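Grasp scoring with a hang test

I have been rerunning the grasp filter from Pelden, this time with the hang test moved ahead of the collision check. The old order threw away too many candidates on long, hollow objects before their stability was ever measured.

The setup is unchanged otherwise. Objects come from the Tranura set, the arm is fixed beside the table, and each candidate is closed at constant force, lifted, and held for 2 seconds of simulated time. A grasp passes if the object's rotation relative to the fingers stays under 5 degrees during the hold. Tilt relative to the table does not count against it. I ran 3,000 candidates per object, with distractors scattered on the tabletop at random poses.

On boxes and cans the new order changes nothing worth reporting. On bottle shapes it does. Grasps well away from the center of mass used to be discarded by a heuristic, and many of them hold. The remaining failures are nearly all slip about the axis between the finger pads, which the Wanigasekara contact model underestimates when the surface is smooth. I set friction low on purpose and left it there for the whole sweep.

Clutter is still a problem. A tilted object needs more clearance on the low side, and the planner does not know the tilt until after the lift.
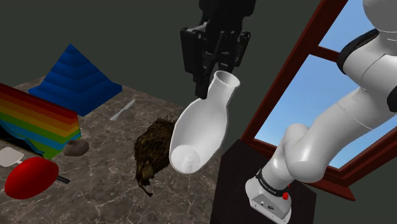
Nimal Ranasinghe wrote that the rotation threshold should scale with object length, as a small slip at the fingers becomes a large displacement at the far end. He would also extend the hold, having seen slow creep in Kundberg that only shows up late.

The length scaling is easy and will go in the next run. The longer hold costs compute, so I will try it on the bottle shapes first.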